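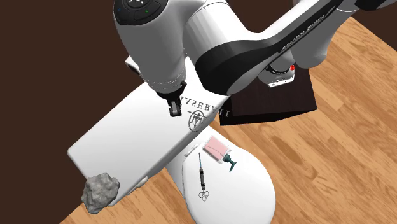 Tundance 教育版レビュー:部活動の把持課題で一学期使った記録

評価対象:卓上マニピュレーション用シミュレータ Tundance(教育版)、および追加物体パック Umell
使用環境:学校の計算機室のデスクトップ機、部室の共用ノート機
用途:ロボット部の校内競技「Ene」の練習と本番
使用者の経験:Python の基礎を授業で習った程度。ロボットアームの実機経験はほぼなし

導入の経緯

うちの部では長く車輪型の走行ロボットだけを扱ってきた。アームをやりたいという希望は毎年出るが、実機は予算が合わず、置き場所もない。シミュレータだけで一学期分の活動が組めるかどうかを見るため、販売元の Ivden から教育版のライセンスを取得し、6月から部員5人で使った。筆者は顧問として環境の準備と採点スクリプトの保守を担当した。物体の配置条件と課題文は、共同で活動している隣の学校の Maricica Marinescu 先生が作った。

以下は教育版についての評価で、研究版の機能には触れない。

インストール

インストーラは一つのファイルにまとまっていて、管理者権限がなくてもユーザ領域に入る。計算機室では利用者ごとの書き込み容量に上限があるため、Umell を入れると不足した。パックの置き場所は設定ファイルの asset_root で変更できる。共有フォルダを指定して読み取り専用にしておけば、全員が同じ物体データを参照する。マニュアルにはこの項目の記載がなく、設定ファイルのコメントを読んで見つけた。

初回起動時にシェーダのコンパイルが走る。デスクトップ機では待てる範囲に収まるが、共用ノート機では初回だけ30分かかった。画面に進捗が出ないので、部員が固まったと判断して強制終了し、最初からやり直しになったことが二度ある。コマンドラインから --warmup を付けて起動すればログが流れる。授業や部活で使うなら、前日に教員側でこれを済ませておくのがよい。

ライセンス認証はネットワーク経由で、一度通れば学期中はオフラインで動く。校内ネットワークのプロキシ設定は環境変数から読む。GUI 側には入力欄がない。

シーンの構成

シーンは、机、床、アーム、物体群を記述したテキストファイル一つで定義する。形式は YAML に近いが独自の拡張があり、一般的なパーサには通らない。インデントの誤りに対するエラーメッセージは行番号付きで、この点は部員の評判がよかった。

Umell に入っている物体は大小の差が大きい。卓上に置く小物が中心だが、香水瓶や注射器と同じ一覧に、岩や大きな箱が並ぶ。質量と摩擦係数は物体ごとに既定値が入っていて、上書きもできる。既定値の質は一様でない。箱類はおおむね妥当と感じた。注射器のように細長く、外形に凹凸のあるものは衝突形状が粗い単純形状で近似されていて、見た目の輪郭と接触位置が合わない。指先が表面に触れる前に物体が動き始めるので、部員には最初に衝突形状の表示を有効にさせた。表示メニューの下から三番目、Contact Geometry という項目になる。

配置は座標を直接書く方法と、範囲を与えて乱数で散らす方法がある。校内競技では後者を使った。乱数配置には二つの注意点がある。

一つ目は、机からのはみ出しの扱いである。配置範囲の判定は物体の重心に対して行われる。長い箱を置くと、重心が机の内側にあっても端は机の外に出る。課題として面白い場合もあるが、採点の前提が崩れる場合もある。allow_overhang を false にすれば外形で判定するようになるものの、再抽選の回数が増え、物体の多いシーンでは生成が目に見えて遅くなる。Marinescu 先生の条件では、はみ出しを許可したまま、落下を減点対象にすることで処理した。

二つ目は物体同士の重なりである。初期配置の直後に物理演算を短時間回して落ち着かせる処理が入っているが、浅い皿の縁と別の物体が近いときの挙動に癖がある。縁の高さが小さいと貫通の押し戻しが弱く、触れ合ったまま静止したと判定されることがある。settle_steps を増やしても改善しないことがあった。採点スクリプト側で初期状態の貫通量を調べ、しきい値を超えたシーンを捨てる処理を加えて対応した。

アームの操作

教育版で選べるのは腕一本と平行二指グリッパの組み合わせだけである。制御の入口は三段階に分かれている。手先の目標位置と姿勢を与える高位の関数、関節角を直接与える中位の関数、関節速度を与える低位の関数がある。部員には高位から始めさせ、競技の後半で中位まで使わせた。低位は使っていない。

高位関数の逆運動学は安定している。到達できない目標を与えると例外を返し、例外の中にどの関節の可動範囲で引っかかったかが入っている。教材としては親切な設計である。ただし衝突回避の経路計画は教育版に含まれない。途中に背の高い物体があれば、そのままぶつかる。部員は最初、物体の真上まで一直線に手先を動かすコードを書き、隣の箱を倒した。その後、一度上へ退避してから水平移動し、垂直に降りるという中継点方式に落ち着いた。これは部員が自分たちで考えたもので、教員からは指示していない。

グリッパは開閉幅と把持力の上限を指定できる。把持の成否は、指の間隔と接触力の両方を見て利用者が判定する。is_holding という関数も用意されているが、接触の有無しか見ておらず、指先が大きな物体の上面に触れただけでも真を返す。競技の初回ではこの関数を信用したコードが多く、何も持ち上げていないのに成功と記録された試行が出た。採点側では、物体の高さが初期値から一定以上変化し、その状態が保たれていることを条件にした。

カメラと描画

カメラは手首、俯瞰、任意固定の三種類を置ける。描画の質は教育用としては十分で、木目の机や半透明の瓶の中の液体もそれらしく出る。影は柔らかい。瓶のような透明物は深度画像での値が不安定になる。説明書では仕様とされている。

視点の確認は早めにしておいたほうがよい。既定の俯瞰視点では、腕のリンクが机の奥側を広く覆う姿勢がある。画像から物体を検出する課題にすると、腕が初期姿勢に戻っているかどうかで検出率が変わる。部員のうち一人は、撮影前に必ず腕を横へ逃がす処理を入れ、それだけで順位を上げた。

表面の印字については注意がいる。文字の見え方が、視点によって左右反転したものになることがある。形状や色で物体を区別する課題なら影響はない。箱の文字を読ませる課題は、この状態では出題できないと判断して外した。Ivden には問い合わせを送り、調査中との返答を受けている。

校内競技「Ene」での運用

課題は、乱数で散らした卓上の物体のうち、指定された小物をつかんで所定の位置へ移すというものである。指定物は試行ごとに変わる。箱や岩はつかむ対象に入れず、障害物として置いた。落下、障害物への接触、時間切れで減点する。

提出されたコードは、木曜の放課後に計算機室でまとめて実行した。ヘッドレスモードがあり、画面を出さずに試行を回せる。教育版では一つのジョブに登録できる試行が最大800件で、校内競技の規模ならこの制限に当たることはなかった。ジョブの途中で一つの試行が例外を出しても全体は止まらず、該当の試行だけが失敗として記録される。

再現性は概ね良好である。同じ乱数の種と同じ版の組み合わせであれば、同一機種間で結果は一致した。デスクトップ機とノート機の間では、接触の多い試行で結果が分かれることがある。順位に関わるため、正式な採点は特定の一台で行うと規則に明記した。生徒が手元で成功した試行が採点機で失敗した例があり、その際は両方のログを並べて見せた。ログには接触点と接触力が時系列で残るので、どこで分岐したかを追える。納得は得られたと思う。

ログの出力形式は CSV と独自バイナリから選ぶ。CSV は表計算ソフトでそのまま開けるため、部員には CSV を使わせた。列名に単位が書かれていない。長さはメートル、角度はラジアンで統一されているが、部員の一人が度と思い込んで一週間を失った。

教材としての適性

付属チュートリアルは29課からなる。前半は座標系、関節、手先姿勢の順に進み、説明の密度は適切である。図も多い。中盤の把持の章は急に難しくなり、接触力の話が前置きなしに出てくる。うちではこの章を飛ばし、先に Marinescu 先生の自作プリントを使った。プリントは紙の上でグリッパの指と物体の断面を描かせ、どの向きからなら挟めるかを考えさせる内容で、画面に向かう前の準備として効果があった。

日本語訳は本文だけで、エラーメッセージと API の説明は英語のままである。高校生であれば辞書を引きながら読める水準の英語だが、中学生が混じる部では教員の補助が必要になる。翻訳の中では「wrist」が「手首」と「リスト」の両方で訳されていて、後者を配列のことだと読んだ部員がいた。

部員からの意見のうち、複数人から出たものを挙げる。

良い点として挙がったもの
・失敗しても片付けがいらない。リセットのキー一つで初期配置に戻る
・再生機能で、他の人の試行を任意の角度から見られる
・エラーの行番号が正確

不満として挙がったもの
・コードの変更を反映させるたびにシーンの再読み込みが必要
・元に戻す操作が配置の編集にしか効かない
・共用ノート機では描画が遅く、視点を回すと引っかかる
・音が出ない(グリッパが閉じたかどうかを音で知りたいという意見)

最後の項目は筆者には意外だったが、走行ロボットの経験者ほどモータ音を手がかりにしているらしい。

サポート

問い合わせはメールのみで、返答は遅くない。担当の Tincuța Cozma 氏とは何度かやり取りをした。再現手順とシーンファイルを添えれば、具体的な回避策が返ってくる。is_holding の判定条件についても質問し、接触のみを見る仕様であること、利用者側で条件を重ねるのが推奨であることを確認した。この説明は本来マニュアルに載せるべき内容である。

更新は学期中に一度あった。版が上がるとシーンファイルの一部の項目名が変わり、古いファイルは警告付きで読み込まれる。競技期間中の更新は避けた。自動更新は既定で有効になっており、設定で切る必要がある。

実機との差について

実機を持たない部なので、シミュレータ上の成績が実機でどうなるかは評価していない。摩擦や物体の変形の扱いを見る限り、つかむ力の調整については差が出ると予想している。箱は完全な剛体で、強く挟んでもへこまない。力の上限を最大に設定したままのコードでも減点されないのは教育上好ましくなく、次回の競技では接触力に上限を設け、超えた場合は破損とみなす規則を加える予定でいる。

項目別評価(5点満点)

導入の容易さ:3
シーン作成:4
アーム制御:4
物体パック Umell:3
採点・自動実行:5
文書:2
サポート:4

Umell の点を下げたのは衝突形状の粗さと印字の問題による。物体の種類には不足を感じていない。文書の点は、asset_root と is_holding に関する記載の欠落が主な理由である。

購入を検討する学校向けの補足

・計算機室の書き込み容量を先に確認する。足りなければ共有フォルダ方式にする
・自動更新を切ってから配布する
・衝突形状の表示は最初の回で教える
・採点に is_holding を単独で使わない
・ノート機しかない場合は、編集と実行を分け、実行をヘッドレスに寄せる
・透明な物体は深度画像を使う課題の指定物から外す

ライセンスの更新は学期単位で、未使用期間の繰り越しはできない。うちは次の学期も継続する。採点スクリプトと配置条件のファイルは、整理が済み次第、希望する学校に渡せる形にする。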